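Progress report to the Briggs Fund, second installment
Project: the pretend-play corner, Wotby Family Room
Prepared by Rawiri Whitcombe, Wed 26 December

Your grant of 2,000 was given to us for "a kitchen area suitable for the under-fives." We have now had the kitchen long enough to report on it, and I can confirm that it is tidier than the one the staff use.

Most of the first payment went on the play kitchen itself. Ambros Berchtold put it together over 2 evenings, one more than the leaflet suggested. He would like it noted that the leaflet was wrong.
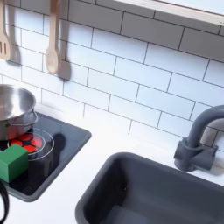 COOKING AND UTENSILS

The spoon and the slotted spatula have their own hanging places against the tiles, and they go back there at closing time. The steel pot lives on the cooktop. Soup remains the only dish on the menu - we have asked about alternatives and been given more soup.

We spent 60 on spare utensils, which are in the cupboard against the day someone takes a spoon home in a coat sleeve.

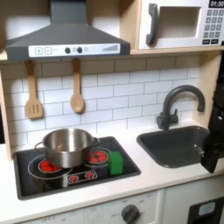 Range hood, microwave and cooktop, with the microwave display at 01:30.

The microwave is the big draw, and there is usually a line for it. Shengli Luo has tried a sand timer to keep turns fair. The children have accepted it as an ingredient.

The hood gets less attention, though one regular visitor will not start cooking until she has had a word with its buttons.

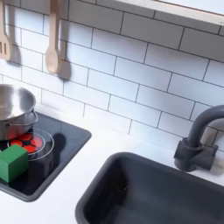 MONEY LEFT AND NEXT STEPS

We have 200 unspent. With your approval it will go toward a low table and stools, so that the soup can be served sitting down. Kaiwen Han is getting prices and expects to have them before our March report.

Comments

Howard Fothergill: Approved in principle. Please send the receipt for the spare utensils.

Shengli Luo: The sand timer is missing. I have checked the pot.

Ambros Berchtold: It was page four of the leaflet, if anyone wants to see.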